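4.2 Living with the Clarkine wrist kit

We bought the Clarkine kit in November and I've grumbled about it ever since, mostly fondly. Setup took four hours — the Urudar driver was the slow part — and after that we logged 1378 grasp attempts on artificial stems, 282 of them on thin bare wire. 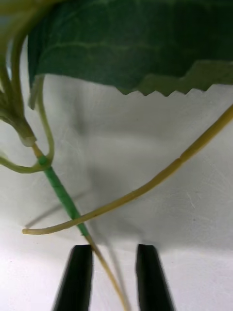
Figure 4. Wrist view with a taped stem, its bare wire end between the two fingers.

Does the kit need recalibrating after a finger swap? Only the grip width, and the bundled script handles it.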